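Six months on the day shift at Stodico and I have gone from packing orders to teaching a machine to pack them. I said in August that I would write something when I had been doing it long enough to have an opinion.

For anyone who hasn't read the earlier posts, I was on the packing line at Venckus for four years before it became part of Stodico. There were 14 of us on the line then. We did gift sets mostly, candles and small houseplants and soap, and on a good day a packer would get through 400 boxes. Then the Drusia arms arrived, two of them, bolted down at the end where the tape machine used to be. They can lift and place well enough but they have to be shown what to do, over and over, and that is where the new job came from.
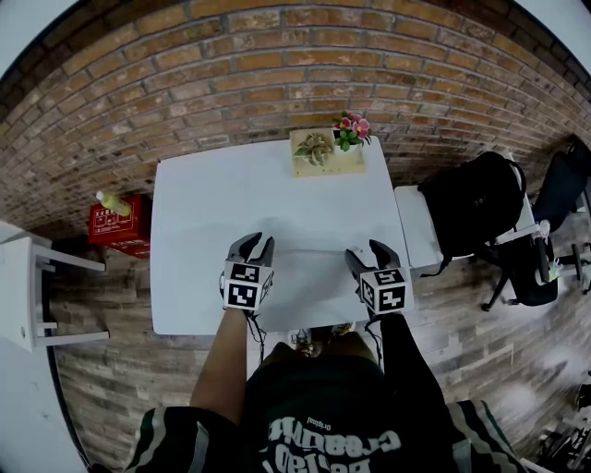 My week is now split between the line and the demonstration tables. Ojārs Kuusk runs the tables and does the rota. You sit down, take a gripper in each hand and do the task you have been given, say moving a pot from one side of the table to the other, then put everything back and do it again. The cube on each gripper, with the black and white squares, is what the system follows to know where your hands are. You learn to keep it turned the right way and you learn where the cables are so you don't drag them over your work. The plants live on the wooden tray at the far edge, the succulent and the flowering one. The flowering one is harder because the arms tend to grab at the leaves.

The work is easier on the back and harder on the head. On the line I could think about my tea or talk to whoever was next to me. At the table you have to do a simple thing slowly and cleanly, and if you drift off the recording is no use and it gets thrown out. My wrists ache in a different place. I also sit down all day now, which I wanted for years and am less keen on since getting it.

Pay went up a bit. The line is down to six people. No one was sacked, but when people left they weren't replaced, and Vasilis Berisha, who trained me, moved over to the Barkine site because he didn't want to do table work. He asked me if it bothered me, showing the arms how to do what we used to do. Some days it does. I told him I would sooner be the one showing them than hear about it afterwards, and he said fair enough.

Ojārs wants us on glass jars next, starting with the empty ones.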